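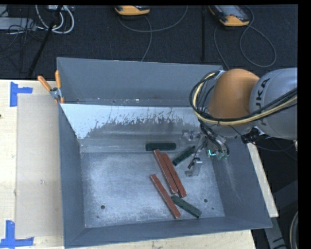

Workshop notebook, 01/01/2021
O. Aidoo

Quiet shop, heating slow to come up. Started on the sheet-metal bin, which has been on the list since December.

Bin is the gray one, open top, high back, low front. It came from the Bjarnason clear-out and has no drawing. Mélanie wants one in the Mestel folder before anybody bends a second, so I measured it and sketched it on the back of the old Plunlow sheet. Sketch is clipped inside the cover of this book. Needs redrawing by someone with a straighter hand.

Condition. Floor is sound but worn cloudy in patches. Brushed finish still shows between them. The inclined panel at the back is the worst part, scuffed and streaked dark through the middle, brighter toward the top. I tried a rag and plain soapy water on one corner and got a gray rag and not much change. Didn't try anything stronger. Bits of grit collect along the seam where the panel meets the back wall. Soft brush gets most of it.

Two round holes in the floor, left and right, toward the front. I don't know what they were for. Mélanie thinks mounting bolts. Leave them open for now. If we plug them, plug from underneath so the floor stays flat.

Blocks. Long reddish-brown ones and shorter dark green ones. The reds have chips and pale scuffs on the edges. I would like to repaint them but the tin is the Sotatik red and it is a brighter color, so touched-up edges would stand out. Either do the whole set or leave it. Leaving it.

Tipped a handful in from the back a few times to see where they end up. The slope does its job and they slide down to the floor, though a green one will sometimes stop lengthwise at the foot of the panel and stay there. The reds tend to finish on a slant, and two of them like to lie side by side. Low front wall held everything.

Table: put the bin down on the bare wood and then thought about the bottom edges. Should have felt under it. Cut two strips next time.

Paint order is 1151 in the book, not yet sent. Hold it until the color question is settled.

To do
Redraw sketch, add the bend angle for the panel
Felt strips
Ask Mélanie if the right wall is meant to slope or got pushed over
Brush out seam again

M.S. added: it is meant to slope. Bolts for the holes were in the drawer with the hinges, I've put them in a jar on the shelf.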